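Besuch am Tag der offenen Tür bei Varuvo in Hutudholm: Räumt der Roboter schon die Küche auf?

Im Oktober war ich mit einer kleinen Gruppe bei der Firma Varuvo in Hutudholm. Ich wohne seit einigen Jahren in der Gegend und hatte das Gebäude immer nur von der Straße gesehen. Dass man dort an Robotern für den Haushalt arbeitet, habe ich erst durch die Einladung erfahren. Der Rundgang begann um zehn Uhr, und am Eingang bekam jeder ein Namensschild und eine Tasse Kaffee.

Geführt hat uns Roksolana Onyshchenko, die in der Firma für die Versuche mit Greifaufgaben zuständig ist. Sie sprach ruhig und hat keine Frage abgelehnt, auch die kritischen nicht. Zuerst erklärte sie, warum so viel in einer simulierten Küche gemacht wird. Ein echter Arm schafft an einem Arbeitstag vielleicht 108 Versuche, wenn nichts kaputtgeht. Am Rechner laufen viele Küchen zur gleichen Zeit. Für die Aufgabe, die wir sahen, gab es schon 1.940 Durchläufe. Das Programm dafür heißt Trarnulum, der Name steht auch auf den Türen im ersten Stock.

Die Aufgabe klingt sehr leicht: einen Gegenstand von der Kücheninsel nehmen und an einen anderen Platz stellen. Auf dem Bildschirm sahen wir den Arbeitsplatz zuerst von nahe, aus der Sicht des Greifers. Ich muss zugeben, dass ich am Anfang fast nichts verstanden habe. Man sieht viel Stein, viel Gelb und unten die Finger. Nour Masri aus unserer Gruppe fragte, wie eine Maschine daraus lesen soll, wo der Gegenstand anfängt und wo er aufhört. Genau diese Frage, sagte Frau Onyshchenko, beschäftigt ihre Abteilung seit zwei Jahren.

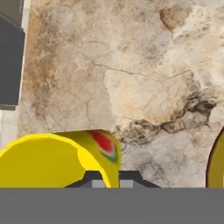
Nahansicht am Greifer: links unten etwas Gelbes mit rot-grüner Markierung, dahinter die gemaserte Steinplatte.

Eine Steinplatte mit Adern und Flecken ist für das System schwieriger als eine glatte weiße Fläche, das habe ich an diesem Vormittag gelernt. Ein dunkler Fleck kann für die Auswertung wie ein Schatten oder wie eine Kante aussehen. Darum werden bei Varuvo die Oberflächen oft gewechselt, und der Arm muss die gleiche Arbeit auf jeder Platte wieder versuchen. Die Zahl der Muster war auf einem Zettel an der Wand notiert, es waren 263.

Danach kam die Frage, auf die alle gewartet hatten - wann steht so ein Gerät bei uns zu Hause? Mackenzie Girard, ein Kollege von Frau Onyshchenko, antwortete vorsichtig. Eine Dose zu greifen, die allein steht, hält er für eine gut lösbare Aufgabe. Anders ist es mit Dingen, die weich sind oder eng beieinander stehen. Und eine Küche nach dem Abendessen, sagte er, ist nie so ordentlich wie im Versuch. Das hat mir gefallen, weil ich eher Werbung erwartet hatte.

Am Ende dieses Teils zeigte man uns noch die ganze Küche, mit dem Arm über der Insel. Erst in dieser Ansicht habe ich bemerkt, wie viel Platz er braucht. In meiner Küche könnte ich neben ihm nicht mehr kochen.

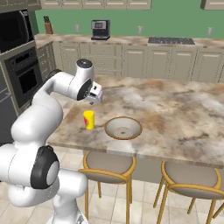
Kann ein Roboter heute schon selbständig eine Küche aufräumen?
Einzelne Handgriffe gelingen in einer bekannten Umgebung, eine ganze Küche mit wechselnder Unordnung aber noch nicht zuverlässig. Bei Varuvo rechnet man damit, dass zuerst Kantinen und Werkstätten solche Geräte benutzen, weil dort die Abläufe fester sind.

Nach der Pause waren wir noch in der kleinen Halle, wo die Firma Condori ihre Sortieranlage für Schrauben und Kleinteile vorstellte. Chantal Turcotte hat dort den Ablauf erklärt. Die Anlage macht nur eine einzige Arbeit, diese aber ohne Pause, und sie sah für mich viel fertiger aus als alles, was mit Küche zu tun hat. Der Eintritt kostete 5 Euro, Kinder waren frei. Wer mit dem Bus kommt, soll an der Haltestelle beim Sägewerk aussteigen und nicht am Bahnhof, von dort läuft man sonst ziemlich lange an der Hauptstraße.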